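Objet : Re: [atelier-maison] Alors, ces bras, ils font le ménage quand ?
De : Alina Nistor
À : la liste

Bonsoir à toutes et à tous,

Pardon d'avoir laissé traîner ma réponse, mars a été un mois impossible ici, entre le déménagement de l'établi et ma mère qui voulait absolument que je lui refasse ses étagères. Je reprends le message de Sorin, que je remets en dessous pour ceux qui auraient perdu le fil :

> Le 14 à 22 h, Sorin Ghiță a écrit :
> On nous promet le robot qui vide le lave-vaisselle depuis que je suis gamin.
> Chez Westdale, où je travaille, on a payé 3000 euros une journée de
> démonstration et le bras a passé la matinée à chercher une poignée de tiroir.
> Alina, toi qui vois tourner ces machines de près, est-ce qu'on peut leur
> confier une vraie corvée aujourd'hui, oui ou non ?
> Je veux bien une réponse courte, mais je te connais...

Tu me connais, mon cher Sorin, donc ce sera long !

Si par « vraie corvée » tu entends une tâche toujours pareille, avec la pièce toujours au même endroit, alors oui, et depuis longtemps. Dès qu'on passe à la maison, tout se complique, et pas du tout là où on l'imagine. Soulever un carton, franchement, c'est la partie facile. Ce qui coûte, ce sont les petites choses que nos mains font pendant qu'on pense au dîner : faire coulisser un verrou, ouvrir un volet sur sa charnière, tourner un bouton un peu dur sans arracher le meuble avec. Au local de Plinder, où je passe mes fins d'après-midi, c'est à cela qu'on s'intéresse en ce moment, et je trouve le sujet passionnant (je sais, je sais, on me le reproche à table).

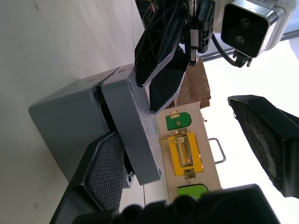
Loquet coulissant et petites charnières en laiton, à côté du bloc gris imprimé en 3D.

Prenez un verrou de ce genre. Il faut l'attraper par sa boucle, qui est plate, donc venir avec le bout des doigts et pas trop en biais, puis tirer bien dans l'axe — un rien de travers et la tige coince. Vous et moi, nous sentons que ça coince avant même de le savoir, nous relâchons un peu et nous repartons. Une pince, elle, a surtout ses caméras, et ses propres doigts lui cachent très souvent l'endroit qui compte. Lors de notre dernière série, sur 40 essais d'ouverture, nous en avons eu 26 de bons. Je vous laisse imaginer la porte des toilettes avec une moyenne pareille ! Mais l'an dernier, nous en avions 14 avec le même verrou, et cela me rend plutôt optimiste.

L'autre gros morceau, c'est l'outil. Prendre un outil, tout le monde sait montrer ça en vidéo. Le tenir de façon à pouvoir s'en servir ensuite, c'est une autre histoire : selon qu'on serre le manche au milieu ou près de la base, on garde ou on perd l'accès au bouton, et un manche rond ne demande qu'à pivoter entre deux doigts plats dès qu'on appuie. Il faudrait presque une deuxième main, et souvent, d'ailleurs, on finit par en mettre une.
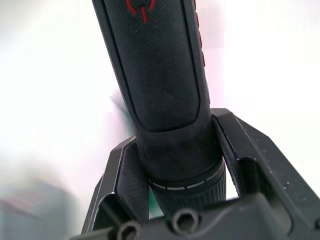

Stela Tudose m'a répondu là-dessus, hors liste, qu'on se trompait peut-être de question : chez Cârstea, à l'atelier, personne ne demande à la machine de savoir se servir des outils des gens, on lui visse le sien au bout du bras et elle travaille toute la nuit. À la maison, disait-elle, on ferait mieux de changer les poignées que d'attendre le robot capable de les ouvrir toutes.

Elle n'a pas tort pour l'atelier, et je lui ai dit. Seulement, je ne me vois pas expliquer à ma mère qu'il faut remplacer les poignées de son buffet, et je crois que la plupart des gens voudront une aide qui s'arrange de leur intérieur tel qu'il est, avec le tiroir qui frotte et la clé qu'on doit soulever un peu en tournant.

Donc, Sorin, pour ta direction : trier des pièces ou charger une machine, oui, allez-y. Le rangement de fin de journée, à votre place, j'attendrais encore. Et si vous refaites venir quelqu'un, demandez à voir la même tâche plusieurs fois de suite, en déplaçant un peu les objets entre deux.

Melahat, tu avais parlé d'un essai de pliage de linge à Tristham, est-ce que tu as des nouvelles ? Je serais très curieuse de savoir comment ils s'en sortent avec les chaussettes.

Je vous embrasse tous,
Alina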